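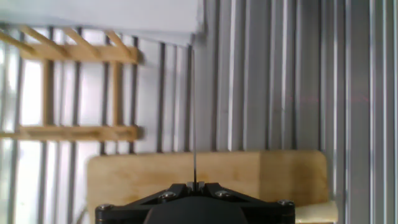
Cebolleta: comprarla, guardarla y gastarla entera

Inicio Hilos Guardados Buscar Entrar
12 de octubre de 2024 – Flatura
Categoría: Cocina de diario

1/ Abro hilo sobre la cebolleta. Llevo desde septiembre apuntando cuánta tiro y cuánta aprovecho, y tengo algunas notas que pueden servirle a quien cocine para una o dos personas.

2/ Primero, el nombre. Según dónde vivas la llamarás cebolleta, cebollita china, cebollín, cebolla de verdeo o cebolla larga. En este hilo hablo de la fina, la que casi no hace bulbo. La de bulbo gordo que venden en primavera también se llama cebolleta en España y se cocina de otra manera.

3/ El cebollino es otra planta. Es hueco, más delgado, todo verde y se usa como hierba. Si una receta pide cebollino y le pones cebolleta, sale bien, pero pica más.

4/ Comprar. Yo la cojo en Canpolat, la frutería de la esquina, que la recibe a primera hora y la deja en un cubo con un dedo de agua. El manojo me cuesta 33 céntimos más que en el supermercado y me dura bastante más en casa. Me compensa.

5/ Qué miro en el manojo: que las raíces sigan puestas y que las hojas se tengan derechas. Si las puntas están amarillas se cortan y listo. Si la base está babosa, lo dejo donde estaba. La goma que aprieta el manojo la quito en cuanto llego, por debajo de ella empiezan a pudrirse las hojas.

6/ Guardar. He probado tres sistemas. El vaso con agua en la puerta de la nevera funciona, siempre que cambies el agua un día sí y otro no. Si se te olvida, huele toda la nevera.

7/ Envuelta en papel de cocina un poco húmedo, dentro de una bolsa sin cerrar del todo: ocho días en buen estado. Es lo que hago ahora casi siempre. Ocupa poco y cabe tumbada en el cajón.

8/ Congelada: cortada en rodajas, bien seca y extendida en una bandeja antes de pasarla a un bote. Para arroz, sopa o tortilla sirve igual. Para ponerla cruda por encima, no. Pierde la textura y suelta agua.

9/ Cortar. La lavo entera y la seco con un paño antes de ponerla en la tabla. Mojada resbala y las rodajas se pegan al cuchillo. Quito las raíces, la primera capa si está seca, y separo la parte blanca de la verde.

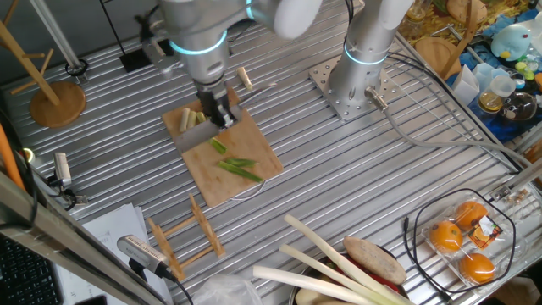 Me contestan que eso de separar blanco y verde es una manía y que en su casa va todo junto a la sartén desde el principio. Cada uno en su casa. Si lo vas a hacer a fuego suave, tampoco se nota mucho.

10/ A fuego fuerte sí lo noto. El blanco aguanta y se endulza, el verde se pone oscuro enseguida y amarga. Yo echo el blanco con el aceite y el verde cuando ya he apagado.

11/ El grosor cambia el plato más de lo que parece. Rodajas finas para cruda. Trozos de un par de dedos para saltear o para caldo. En tiras a lo largo y metidas en agua fría se rizan, y quedan bien encima de un pescado al vapor.

12/ El cuchillo, afilado. Con uno romo la hoja se aplasta, suelta el jugo en la tabla y las rodajas quedan unidas por un lado como un acordeón. El mío es de hoja ancha y le doy unas pasadas de piedra cuando empieza a hacer eso.

13/ La tabla: la madera y el bambú cogen olor a cebolla. Agua fría primero, jabón después, y a secar de pie. En Malletow, la ferretería, me vendieron un aceite para tablas, Bamine, que uso cada cierto tiempo. Va bien, aunque cualquier aceite mineral apto para alimentos haría lo mismo.

14/ Reserva una tabla para la fruta. Un melocotón con sabor a cebolla te estropea el postre, y por mucho que la laves algo queda.
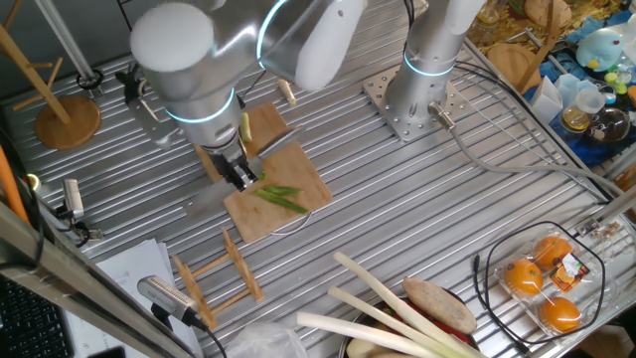
15/ Volver a plantar las raíces. Esto lo preguntáis mucho. Se deja la base con un par de dedos de blanco, en un vaso con poca agua, cerca de la ventana. En pocos días asoma verde nuevo por el centro.

16/ En agua sola da para un corte, quizá dos, y cada vez más flojo. En maceta es otra historia. Planté las mías en una jardinera del balcón a principios de septiembre y estuve cortando durante 27 días antes de que el viento me tumbara las hojas.

17/ Tierra normal de huerto, la base enterrada y las puntas al aire. Riego cuando la tierra está seca al tacto. No le he puesto abono. Al cortar dejo siempre un trozo de hoja, así rebrota antes.

18/ Si le sale flor, se puede comer. Pica bastante. El tallo de la flor se queda leñoso y ya no merece la pena, ese lo quito.

19/ Gastarla. El problema del manojo es que las recetas piden una y te vienen muchas. Por eso tengo unos cuantos platos que se llevan casi 100 gramos de golpe.

20/ Aceite de cebolleta. La parte verde en trozos largos, aceite de girasol, fuego bajo y paciencia hasta que se dora. Se cuela, se guarda en la nevera y se gasta en pocos días. Con fideos y salsa de soja es una cena. 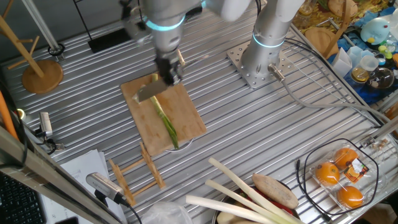 Los trozos dorados que quedan en el colador no se tiran. Con una pizca de sal van encima de los mismos fideos o de un huevo frito. Se reblandecen pronto, mejor comerlos en el momento.

21/ Tortilla de cebolleta, con el blanco pochado y el verde crudo mezclado en el huevo. Admite un manojo entero. En bocadillo al día siguiente también está buena.

22/ Salsa rápida: cebolleta muy picada, jengibre rallado, sal y aceite bien caliente por encima. Usad un cuenco que aguante el calor y apartad la cara al echar el aceite, que chisporrotea. Para pollo cocido o patata cocida.

23/ Las raíces, bien lavadas, van al caldo. Lavarlas da trabajo, guardan mucha tierra. Yo las dejo en remojo un rato y cambio el agua hasta que sale limpia. La capa exterior y las puntas feas, al compost.

24/ De las cuentas de septiembre: tiré sobre todo verde, y casi siempre por haberlo dejado al fondo del cajón debajo de otra cosa. Desde que guardo el manojo encima de todo lo demás gasto más y compro con menos prisa.

25/ Me queda por probar el encurtido. Tengo el vinagre y me faltan los botes. Si alguien lo hace con la parte verde, que me diga cuánto le aguanta crujiente y lo añado al hilo.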